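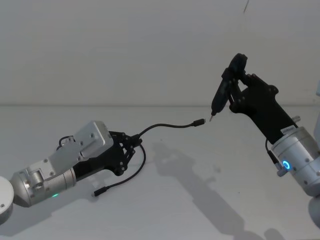
Getting Scuffs and Marks Off White Surfaces

Home | Kitchen | Laundry | Walls & Floors | Ask a Question

Last updated: March

I have lived with white walls and a white worktable for longer than I care to admit, and I love them dearly, but oh my goodness do they show everything! Pencil, coffee, the black streak from a shoe that had no business being up that high. My sister-in-law Akinyi painted her whole sewing room white after seeing mine, and she called me two weeks later to ask what on earth she had done.

Start with the gentlest thing you have. For me that's a soft cloth wrung out in warm water with a drop of dish soap (one drop, really, or you'll be rinsing till supper). Wipe in small circles and go over it again with plain water. Most fingerprints come right off.

For scuffs, make a paste of baking soda and water and rub it on with a fingertip. Try it behind a door first if your paint is flat, as flat paint can go shiny where you rub. I have one shiny patch by the light switch that I see every single morning.

Crayon and pencil – try a plain white eraser before you get anything wet. Dust away the crumbs and then wash.

For a tabletop I keep a spray bottle that's 50/50 white vinegar and water. Please don't use it on marble or other natural stone, and never mix it with bleach. Tea rings sometimes want a second go, so lay the damp cloth over the ring, have your own cup of tea, and come back to it.

Hairline cracks want a little spackle pressed in with an old gift card, then a light sanding once it's good and dry. Save a jar of your wall paint for this, with the color name written on the lid!

Comments

Erick Kinyua: The eraser worked on my son's pencil drawings. Crayon took the paste too.

Lies Van den Broek: Can I use the vinegar spray on a painted shelf?

Upendo Kombo: Lies, I do, but I wipe it off right away and mine has held up fine for 2 years.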